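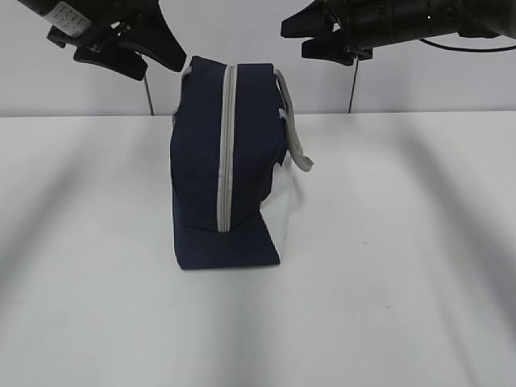 Siu-fong Kwan认为，抓软的东西，难的地方在规划，手爪反而是次要的。她在星期一的线上讨论里这样说：布包每碰一下，形状就变一次，上一秒算好的路径，下一秒可能已经不能用，所以软件要敢于放弃自己的计划。

这个意见得到不少开发者的同意，也正好和Flundodine本周发布的新版本有关。该公司的双臂规划软件Clatudico更新到第2版，主要的改动是把感知和规划放进同一个循环。旧版先看一次，再执行整段动作；新版每500毫秒重新估计一次物体的轮廓，如果和预期差得太多，就从当前位置重新规划。

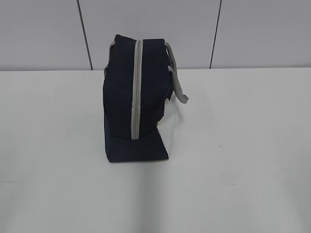 测试用的深蓝色布包，窄的一面有浅灰色拉链。

据Flundodine介绍，提手是最麻烦的部分。它又薄又软，垂下来的样子每次都不同，从固定视角看，常有一段被包身挡住。新版因此加入了腕部视角的数据，两种视角的结果不一致时，系统会降低速度，并且优先相信距离近的那一个。

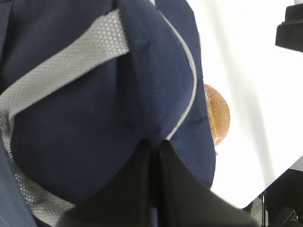 腕部视角：深蓝色布料、浅灰色网纹带子和黑色手指。

位于Retham的Marquez实验室参加了试用。实验室的工程师表示，重新规划的次数多了，动作看起来有一点犹豫，但是日志比以前清楚，每次放弃计划的原因都有记录，查问题比较方便。他们也希望以后可以自己设定轮廓误差的界限，现在这个数值还写在程序里面，不能修改。

新版目前提供6个布料类物体的示例配置，已有用户可以直接升级，旧的配置文件需要转换一次。转换工具和说明文档预计在12月放出。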